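Speaker notes: What the Wrist Camera Knows (and When It Stops Knowing It)
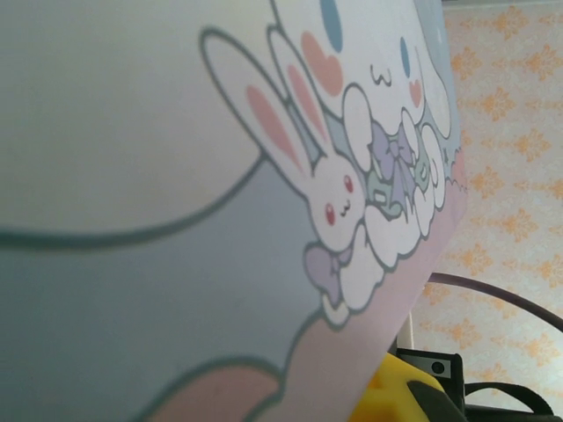
Before you start

Clicker is in the left jacket pocket. Water before the latency slide, because that one has no natural pause. Talk runs 23 minutes if nobody laughs and longer if they do. Leave this first picture up while people find seats. Let them look at the puppy.

1. Opening

Say hello, say name, say Triltora. Don't tell the story of how the company got its name.

Ask for hands: who has shipped a perception stack that worked in the office? Wait. Who has shipped one that worked in somebody's house? Wait less.

Point at the screen. White puppy, white rabbit, white clouds, on a pale panel tilted across the view. Every outline in it is a lovely crisp dark gray, drawn by a professional who wanted you to notice it. Your edge detector notices it too. It has never been so happy.

The actual border of the panel, the one the planner needs, is that long diagonal. It's one edge among dozens, and it has no bow on it.

2. Texture is a liar (two slides)

Our first segmenter was called Zokham. I named it, I apologize. Zokham was trained mostly on boxes, tins and plain boards, and it learned that a strong closed contour means an object. That's a fine rule in a warehouse. Show it cartoon art and it offers you a cloud to pick up.

Walk through the mask overlay slowly. Let them find the rabbit's ear as a grasp candidate on their own. Somebody in row two always finds it first.

Then the background. Orange damask, small motifs in staggered rows. Repeating patterns are where feature matching goes to feel confident. Match a motif to its neighbor and you get a beautiful residual and a camera pose that's off by one flower.

Line to hit: "The error was small, consistent and wrong." Pause. Don't explain it.

3. What we changed

Keep this part dry, they came for it.

Segmentation now gives two outputs: appearance boundary and depth boundary. The planner is only allowed to read the second one. Hiếu Đỗ fought for this split for most of the spring and I argued against it. I have the messages. He has them too, and has offered to put them on a slide.

For pose, we throw out any feature whose descriptor has a near twin in the same image. On damask this throws out nearly everything, and the system falls back to joint encoders and says so in the log. I would like more software to say so in the log.

The tracker, Jurkum, keeps 4 hypotheses alive where it used to keep one. We tried more. They voted like a family picking a restaurant.

4. Thin things

Back to the picture. Lower right: a dark cable, arcing from behind the edge of the panel. Just below where it comes out, a thin white post between the panel and the wall. Give people a second to find the post.

Cables are bad for every reason at once. Narrow, curved, and the depth map treats them as a suggestion. In the voxel grid a cable comes out as a dotted line, and a planner looks at a dotted line and sees doors.

Fix: a separate thin-structure pass, run on the color image, which inflates whatever it finds into a tube before the planner gets a look. Crude. Costs us free space we probably had. Olesia Semeniuk wrote it on a Wednesday as a stopgap and it's still in the main branch, with the comment "temporary" above it.

If asked whether the tube should be learned: yes, probably, please send someone.

5. Latency

Drink first.

The two-output segmenter was slower. The thin pass was slower again. End to end we sat at 600 milliseconds, which for a wrist camera is archaeology. The arm was planning around where the world used to be.

We moved the thin pass onto cropped regions near the planned path and left the rest of the image alone. Show the timing chart. Don't read the numbers off it, they can read.

Mention Vasić here, our replay tool. Every bad run gets saved and rerun against each new build overnight. It's the least glamorous thing we own and the only one I'd take out of a burning building. There's a rule that you can't close a perception ticket without a Vasić clip attached. I wrote the rule and have broken it twice.

6. What still doesn't work

Close views. When one flat printed surface fills most of the image, as it does here, we have very little geometry left to stand on. Partial objects are the other one. At the bottom there's something yellow and rounded, partly behind the panel, with a black bracket overlapping it. I have watched three builds give it three different labels, all above threshold.

Don't be defensive in this section. You were defensive in May.

7. Questions

Expected: "Why not add a second camera?" Answer: then we'd have two opinions about the rabbit. Follow with the real answer, which is calibration drift and cable routing.

Expected: "Is the dataset public?" Answer: part of it. The link is on the last slide, so please remember to advance to the last slide.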